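Notebook, yard valuation work, January
Entry 42

Continued with the Skaltia slipway file. The aim this week is a condition and value schedule the buyer's side can read without the old asset register beside it, as the register doesn't match what is on the ground. Plate shop, slip no. 4 and the gantry crane are done. Outfitting hall still open.

Slip no. 4: rails re-measured at the landward end and again at the last dry sleeper. Gauge is within tolerance at the top and drifts outward towards the water. Fixings on the seaward third are wasted and I have written them down to scrap. The register carries the whole slip as one line, so the split has to be explained in a note. Draft note is in the shared folder, under the slip heading, not under civil works where I first put it.

Gantry crane: rated 200 tonnes on the plate. Last load test certificate on file covers a lower figure and has lapsed. Valued on the certificate, with a line saying what a retest would change. Tusby objected to this in their comments on the first draft and want the plate rating used. I don't agree. A buyer who takes over the yard can't lift to the plate on day one and the insurer will say the same.

Hull 511: left on the building berth when work stopped. Keel and double bottom complete, side shell up to the turn of the bilge on the port side only. Two ways to treat it:
— as work in progress, if the order can be transferred to whoever takes the yard;
— as steel by weight, less cutting and haulage.
The order contract has a clause on transfer but it needs the owner's written consent and there is nothing in the file. Running both figures until the lawyers answer. Steel weight taken from the block drawings, then checked against the plate shop issue notes. The two differ by more than I like. Blocks for the engine room seem to be counted twice in the issue notes, once at cutting and once at assembly. To be traced. 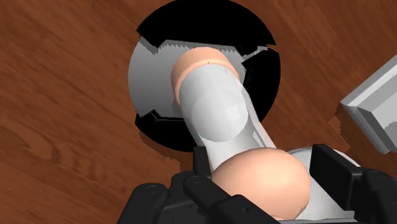
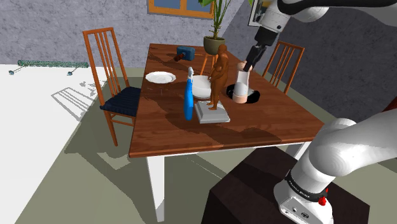 Two renders: first, round holder on the tabletop; second, table and chairs.

Outfitting hall: joinery machines and the pipe bender belong to Avotiņš under a hire agreement, so they come out of the schedule altogether. The welding sets are mixed. Those with a yard number stamped on the case are ours to value, those with a painted number are hired. Some have both. For these I have gone by the purchase ledger and marked the entry with a Q.

Dust extraction in the hall is fixed to the building. Treated as part of the building and not as plant. Same for the compressed air main, but the compressors are plant.

Lease: the quay strip is held from the port on a separate lease from the main yard, and it ends earlier. Without the strip there is no deep-water berth for fitting out, and a hull launched from no. 4 would have to be towed elsewhere to be finished. This affects the value as a going concern far more than the crane question does. Moved it to the front page of the schedule.

Gulline sent their figures for clearing the site, should no buyer be found. Break-up price looks low for the plate rolls and high for the cranes. Asked for their basis. They have left out disposal of the paint store contents.

Still to do:
Trace the engine room blocks.
Owner's consent on 511, chase again.
Welding sets marked Q, check against the hire invoices.
Second visit to the pump house at low water, the sill could not be seen this time.
Send Tusby the certificate with the next draft.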